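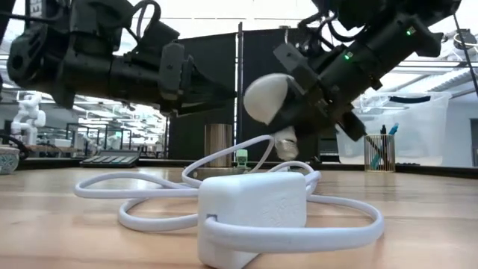

Fig. 9. Two black robot arms above a tabletop.

Section 9. Setting up your first island trip

Before you start, please install the Clultus trip planner on your phone and sign in with the e-mail address which you used for the booking. The steps in this section are for the bay of Prieto and the small islands in front of it. If your trip starts from Drondia harbor, the steps are the same, but the boat list is shorter.

You need a working internet connection for steps 1 to 5. After that the planner works also without connection.

1. Open the planner and touch "New trip". Choose the harbor from which you want to leave.

2. Choose the first day and the last day of the trip. The planner accepts trips of one day up to 20 days.

3. Enter the number of travelers. Children must be entered too, also babies who do not need a seat. The boat crew uses this number to prepare the life jackets.

4. Touch "Beaches". A map opens with all 67 beaches of the area. Touch a beach once to read its page, and touch it a second time to add it to your day.

Note: A gray beach on the map is closed for the season or can be reached only on foot. You can read its page, but you cannot add it.

5. Touch "Save for offline". The map, the tide table and your boat tickets are now stored in the phone. Wait until the bar at the bottom is full before you close the planner.

Caution: Do not delete the planner from your phone during the trip. The stored tickets are deleted together with it, and on most islands there is no signal to load them again.

Changing the order of the beaches

The planner puts the beaches in the order of the shortest boat way. If you prefer another order, keep your finger on the name of the beach and move it up or down in the list. The travel times are calculated again each time you do this.

Some beaches have a small wave sign next to the name. These beaches have a flat reef in front, and the boat can land only at high tide. When you move such a beach to a wrong hour, its name becomes red. Move it again until the name is black.

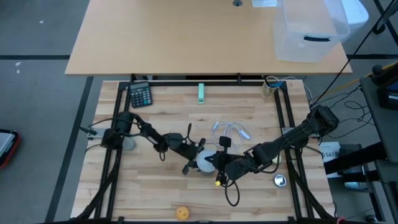 Can I add a beach after the boat has already left the harbor?
You can add it as a wish, and the captain decides on board. The wish costs nothing until the captain has accepted it.

Setting the fees

Many beaches ask a small landing fee, which is paid in cash on the sand. Open "Settings", then "Fees", and choose your currency. The planner shows the total for each day, so that you can prepare small notes in the evening before.

Caution: The boatmen and the beach guards normally have no change for a note of 1000. Please bring smaller notes.

If you have a Predley island pass, enter the pass number in the same screen. Fees which are covered by the pass are then shown with a line through them. Write the number without spaces.

Note: The fees in this guide and in the planner were checked on 19 Feb 2026. They usually change in November, when the new season starts.

To see how you share the finished trip with other travelers, go to Section 10.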